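Gravham Parallelgreifer G2 - im Vergleich mit Esard

Drucken | Per E-Mail senden
25. Juli 2024, von Anum Pirzada

Zwei Finger, schwarzer Korpus, Simulationsmodell dabei. Kartentest erst mal nur simuliert, echter Aufbau in Teltau folgt.

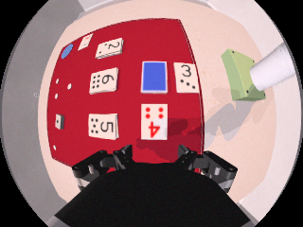
Simulation: Greifer offen vor der roten 4

Einzelkarte flach auf der Matte - schwirig für beide. Stapel deutlich leichter. Art.-Nr. 3105, Preis auf Anfrage.

Kommentare (2)

Butt: Gibts das Modell auch einzeln?

Pirzada: Ja, Art.-Nr. 2104.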